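Chapter 4
Charging at the Table: Cables, Plugs and Power Strips

Heloísa Macedo and Cleiton Guimarães

In this chapter you will learn to
look at a charging place before you use it
lay a cable so that it does not pull or twist
tell the two ends of a cable apart and name them correctly

Key words: adapter, connector, power strip, socket, slack, strain

Almost every home and office has one table where people charge their things. In the first three chapters we spoke about the wiring inside the wall, which most of us never touch. Now we come to the part that we touch every day. A charging cable is bent, pulled and dropped many times in one week, and still we give it very little attention.
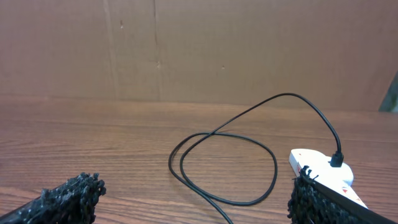
The extra length of a cable is called slack. A little slack is good, for it lets you pick up the phone without pulling on the plug. Too much slack makes loops, and loops catch on cups, sleeves and the corners of books. When you lay a cable on a table, let it fall in wide curves. Do not fold it sharply and do not wind it tight around your hand — the thin wires inside can break long before the cover shows any damage.

In the training room of Jevedholm, where we prepared this book, our colleague Dalva Fontes asked her October group to connect a phone in the way they do it at home. Most of them took the phone first and looked for the socket last. We recommend the opposite order. Begin at the power strip and work toward the phone. 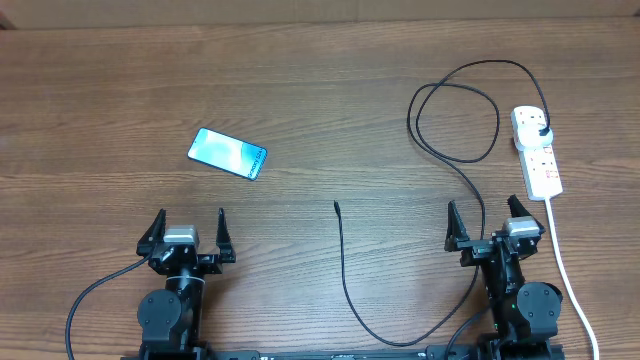

A phone cable has two ends and they have different work to do. One end goes to the adapter, and the adapter goes into the socket. The other end has the small connector for the phone. This small connector is the weakest point of the whole line, so hold it by its hard part and push it in straight. If it does not enter easily, stop and look into the opening with a good light.

The table itself also matters. Choose a surface that is flat, dry and large enough for the phone to lie on it fully.

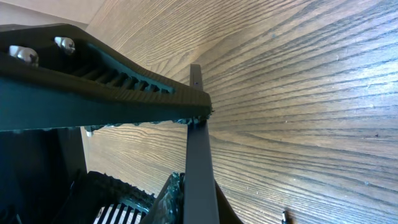 Keep 10 cm free between the phone and the edge of the table. Wood is pleasant to work on, but wipe it before you begin, as dust and crumbs get into small openings. Drinks should stand on another table.

Exercise 4.1
Follow one charging cable in your home from the socket to the device. Draw it on paper, with every loop and crossing. Mark the place where you think the strain is greatest, then compare your drawing with a classmate's.

4.1 The Power Strip
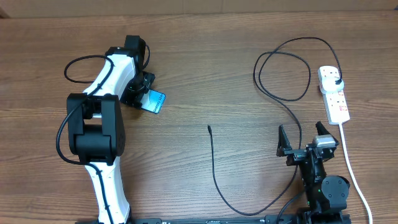

Reading time: 10 minutes

A power strip gives you several sockets in place of one, but it does not give you more power. All the devices share what comes through a single cord. For this reason the maker gives a highest load for each strip, and you should find this number before you plug in anything that makes heat.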